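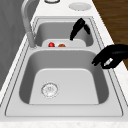
Sink task, simulated kitchen. Both grippers over the sink, tray on the divider, near bowl empty.

Kitchen tasks by remote control: the sink
Gallery and notes from the Pladby workshop
Page updated Saturday, March 16, 2024

This page belongs to the sink task, the second of the kitchen tasks we are recording at Pladby. A person holds a pair of hand controllers and drives two simulated arms through the job from start to finish. The run is saved, and the saved runs are what the arm software is later trained on. The notes follow the order in which a new operator meets things. Most of them were written by Noel Espiritu, who ran the first sessions, and I have tidied them up and added a few of my own.

The task
There are two small round items on the white tray, one red and shiny, the other a dull orange-brown. The operator picks up the red one and puts it down in the near bowl, then does the same with the brown one. Both have to be at rest on the floor of the bowl when the run is stopped. The tray has to stay on the divider. The order matters, and a run done brown first is thrown out even if it is otherwise tidy.

The kitchen
The kitchen was built in Humell, the simulator we use for all the household work. The marble counter, the double sink and the tall grey tap are the same in every run. The tap doesn't run and can't be turned. It is solid, though, and an arm that swings wide to the left will hit it and stop.

The position of the tray changes a little from run to run, and so do the two items on it. The plate further along the counter is part of the kitchen and plays no part in the task. Leave it where it is.

The arms
Each hand controller moves one arm. The controllers are from Moschos and they are the older pair, with the stiff trigger on the right one. Squeeze to close the gripper, let go to open it. The grip button on the side is the clutch: while you hold it, the arm follows your hand, and when you release it the arm stays where it is and you can move your hand back to somewhere comfortable.

New operators nearly always forget the clutch in the first half hour and end up with one arm stretched out behind them. Let go, bring the hand back to your ribs, squeeze again, carry on.

Before the first pick
Sit down. We tried standing for the first week and the runs were shakier towards the end of each session. Put your elbows on the arms of the chair, and set the chair so your forearms are level.

Check the view before you start. You should be able to see the whole of the near bowl and the tray behind it. If the tray is hidden behind one of your own grippers, lift that arm out to the right and press reset on the view.

Take three breaths' worth of time to look at the tray. The run clock only starts at the first movement, so looking is free.

Picking up the red one
Come down from above. Coming in from the side pushes the item along the tray, and as it is a ball it keeps going. If it leaves the tray at the back it drops into the far bowl, and the run is finished.

Open the gripper fully, bring the fingers down on either side, and pause before closing. The pause should be short but it should be there. Without it, people close while the hand is still travelling and the item squirts out.

Close slowly. The trigger gives you the whole range, and this item needs less than half of it. In Humell a hard squeeze makes a shiny ball jump, and a real one would do much the same.

Picking up the brown one
It is flatter, so you have to go lower. The fingertips can touch the tray lightly. If you feel the buzz in the controller, that is the contact warning, and one short buzz is fine. A long buzz means you are pressing the tray down and the physics is about to do something silly with it.

With the red item gone there is more room to work, and most people find this half of the run easier. It is also where they get careless. More of our rejected runs were lost on the second item than on the first.

The carry
Lift clear of the divider before moving towards yourself. There is a ledge between the bowls and it catches fingers. A hand's height above it is plenty.

Keep the other arm still during the carry. It is natural to move both hands together and the recording will show it, with an idle arm drifting about for no purpose. The software learns that as well. Park the idle arm over the right-hand rim and take your finger off its clutch.

The release
Go down into the near bowl until the item is nearly on the floor, then open. Please don't drop from the rim. It looks all right on the screen, but the item bounces, and it may roll to the drain on the left side of the floor and sit against the strainer. That still counts as a success, though we would like fewer of those.

After opening, wait for the item to stop, then lift straight up. An early sideways move knocks it.

What gets kept
Since October we have recorded 4000 runs of this task. From those, 400 were picked as the clean set, which is used for the first round of training. The rest are not wasted: slow runs and runs with one fumble that was put right are kept in a second set, and the failed ones go in a third.

A run goes in the clean set if:
both items end up in the near bowl, red first
neither gripper touches the tap
the tray stays on the divider
the idle arm stays parked
there is no long buzz

Speed is not on the list. We took it off after the second week, when operators had begun racing each other and the carries had turned into throws. A steady run by a slow operator is worth more to us than a quick one with corrections all through it.

Operators
We have had 13 people on the controllers for the sink task. A few had used something similar before, and the rest came to it new. The usual pattern is a bad first morning, a fair afternoon, and decent runs from the second day.

Left-handed operators can swap the controllers in the settings. The setting is called "mirror hands" and it swaps which hand drives which arm. It does not mirror the kitchen. Two people have gone looking for a flipped sink and reported it as a fault.

Sessions are 40 minutes with a break after each one. No more than 4 in a day. Noel wrote this on the whiteboard in red and it is still there. The last runs before a break are marked in the log so we can see whether people are tiring, and they are, a bit.

Showing it by hand
At Nakavport they do the same sort of task the other way. Their arms are real, and the operator takes hold of the arm itself and walks it through the movement. We spent two days there trying it.

The good part is that you feel everything. When a fingertip touches the counter you know at once, with no buzz needed, and we all placed things more gently. The bad part is that your own body is in the way. You lean over the work and block the cameras, and you can only properly guide one arm at a time, so any task that needs two hands has to be recorded in pieces.

For the sink task one arm at a time would do, as it is written at present. For the next version it won't. That one has the left arm holding the tray steady while the right one lifts, and we will stay with the controllers for it.

Things we changed
The tray used to sit on the counter to the right of the sink. It was moved to the divider because the reach to the counter was dull to record and taught the arms very little. Having it between the bowls means every careless pick has a consequence.

The grippers were made black after we had trouble telling their edges from the sink with a lighter finish. The sink is nearly white and the inside of the bowl is grey, so the fingers now show up well against both.

The view was raised. The earlier one was closer to the counter and gave a nicer idea of depth along the sink, but you could not see down into the near bowl, and people were letting go too high.

Still to fix
The right trigger. A spare is on order from Moschos.
The contact buzz comes slightly late on the second arm.
The shadow under a held item is very faint over the floor of the near bowl, which makes height hard to judge. Until this is sorted out, watch the fingertips against the wall of the bowl instead.
Reset sometimes puts the two items touching each other. If it does, reset again and don't record the run.

Using the recordings
The clean set can be had on request by anyone who is working with Humell at the same version as ours. Say which arms you are using, as the files hold joint positions as well as gripper positions and the first are no good to you with a different arm. The other two sets are large and we send them on a drive.

Questions about the sink task go to Noel. Questions about controllers, chairs and bookings go to the workshop desk at Pladby.

Previous gallery: Cupboard task
Next gallery: Drawer task
Back to all kitchen tasks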